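Refinishing a walnut-toned tabletop: notes on scuffs, seams and oil

Reading time: 3 min

The table in the back room has needed attention for a while. It came with the flat in Trarkdale, has a warm brown top with a strong grain, and was finished by someone who used whatever was in the tin. I spent most of February deciding whether to strip it or repair it locally. I chose local repair. The notes below are mainly for my own reference.

Identifying the finish

Put a drop of denatured alcohol on a hidden area, wait a minute, and touch it with a cotton swab. Shellac goes sticky. Lacquer needs lacquer thinner before it reacts. Mine did neither, and a drop of water soaked in at the underside edge in 13 minutes, so I treated it as a thin oil finish that had mostly worn out. Oil is the easy case. It can be patched without a visible border if the new coats are thin and the sheen is brought back to the same level.

White scuffs

A white mark on a dark top can be three different things: moisture in the finish, material left behind by whatever touched it, or broken fibers. The order of work is the same for all of them.

1. Wipe with mineral spirits. If the mark disappears while the surface is wet and returns when it dries, the surface is abraded and oil will probably hide it.
2. If it stays visible while wet, try a white eraser, light pressure, along the grain.
3. If it is still there, use a gray synthetic pad with a little oil as lubricant. Never across the grain. Cross-grain scratches on brown wood show from the doorway.

I use Primon thin oil and a Buvska pad. The Nurmi oil I had before was thicker and left a soft film in the low spots, which took longer to remove than it had to apply.

The seam

Long seams collect old wax and dust, and the wax stops new oil from taking in a band on either side. I clean along them with a folded card wrapped in cotton, changed often, and keep the pad clear of the joint until the end. Oil that pools in a seam should be wiped after ten minutes and again after an hour, or it will bleed back out overnight and dry as shiny beads.

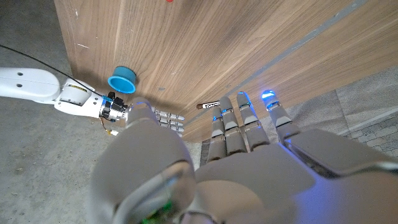 Posted by the author | March 22, 2023 | Filed under: Wood

The scuffs are small and sit in a group, with the grain running lengthwise past them and the thin gray stripe crossing on a diagonal. For a group like this I work one strip wider than the marks and feather out toward both ends, so the sheen changes gradually. Spot rubbing leaves dull ovals.

Two coats, a day apart, then buff. I am leaving the stripe alone until I know what it is made of. Rags go outside, flat, until stiff.

Recent posts

Leveling a table on an uneven floor
Primon and Nurmi oils after one winter
Drawer runners: wax or soap
Sharpening a card scraper, second attempt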